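Machines at Work, Part Two: Chores
Notes for Lecture 6
Instructor: Dindo Tan

Read these before class. If you read them during class I will notice, because you will laugh at the wrong time.

Last time: welding, palletizing, and why a car factory is the easiest place on earth to be a robot. Everything arrives in the same spot, facing the same way, and the people stay behind a fence. We ended with the question on the board: if a machine can place a windshield, why can't it put away the groceries?

6.1 What counts as a chore

For this course, a chore is a job that meets three tests. A person can do it without training. It is done in a space built for people. And it has to be done again soon. Emptying a dishwasher is a chore. So is sweeping under a lathe, or restocking the bin of washers at station four. Rewiring a house is not a chore, even if your father-in-law treats it as one.

Notice that "easy" is missing from the definition. Most chores are easy for us and awful for machines, and the reasons are dull ones: clear things, soft things, slippery things, things that somebody moved.

6.2 The kitchen counter problem

Kitchens are where home robot projects go to be humbled. They are also where a lot of the practice now happens in simulation, where a dropped bowl costs nothing and the floor never needs mopping.
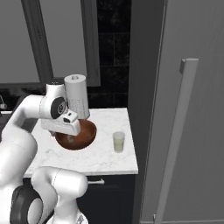 Contact is the part students underestimate. Getting an arm to the right general area has been a solved problem for decades, and a visitor who sees only that part goes home impressed. The trouble starts in the last inch. Take the white container held over the wooden bowl: its lower end hangs just over the rim, and it tilts a little. Is that tilt a mistake, or the start of a pour, or simply how it was picked up? A person glancing across the room would guess from context. The controller has to have an opinion about it, many times a second. Then put a short glass with some pale liquid in it on the same counter, over to the right, and the planner has a second thing to worry about, one that depth cameras tend to see badly. Clear glass is the natural enemy of the household robot. Cats are a close second.

Work through this on paper before class: the arm must move the container away from the bowl and stand it on the counter. List every fact it needs to know first. Most people stop at five. Keep going until you feel silly, then write down two more.

6.3 What the demos leave out

You have all seen the Setow video by now, the one with the folded towels. I like it very much. I have watched it more often than is good for me. Three questions to ask of it, and of any video like it:

How many tries? The clip shows one. If the robot folds the towel on 33 tries out of 100, that is interesting research and a terrible houseguest.

Who set the table? Look at the start of the clip. The towels are already flat, already square, and already the same size. Somebody did a fair amount of the chore before the chore began.

What is the speed? A small "2x" in the corner is a form of honesty, and I would like to see more of it.

6.4 Tidying is harder than cooking

This surprises people. A recipe has steps and an end. Tidying has neither. "Clear the counter" is an instruction that depends on knowing what belongs there, and households disagree about this, sometimes loudly.

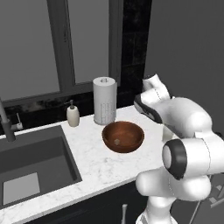 Fig. 2. Counter by the sink: soap dispenser, paper towel roll, wooden bowl with one small pale piece in it, arm at right.

Suppose the instruction is "tidy up." The soap stays, presumably. The paper towels stay. The bowl could go in a cabinet, or it could live on the counter forever, as bowls do. And the little piece in the bottom of it could be food, trash, or the one part you need to fix the blender. Recognizing an object and knowing what to do about it are separate problems, and the second one has had far less money spent on it.

Compare the shop floor. At the Dela Peña plant (our case study, in the reader), every bin has a label and every tool has an outline painted on the wall. Their Skavum cart can tidy a bench because the bench says, in paint, what tidy means. You are welcome to paint outlines on your own kitchen counter. Report back on how your family takes it.

6.5 So, can they do it yet?

Some chores, in some rooms, with somebody nearby. Floors, yes, as long as you pick up your socks. Moving bins between fixed points, yes. Picking known objects off a clear surface, often. Dishes in a sink, sometimes, slowly. Laundry from hamper to drawer, in an ordinary home with no help, I would not bet my own laundry on it.

The Fania paper in the reader is more hopeful than I am. Read it and argue with one of us.

For next time

Read the Dela Peña case and the Fania paper.

Choose one chore you did this week. Write it out as steps for a machine that takes you literally. Trade with a partner, who will carry out your steps exactly as written. Bring nothing breakable.

Office hours are at 2 p.m., same room as before. Knock hard, the door sticks.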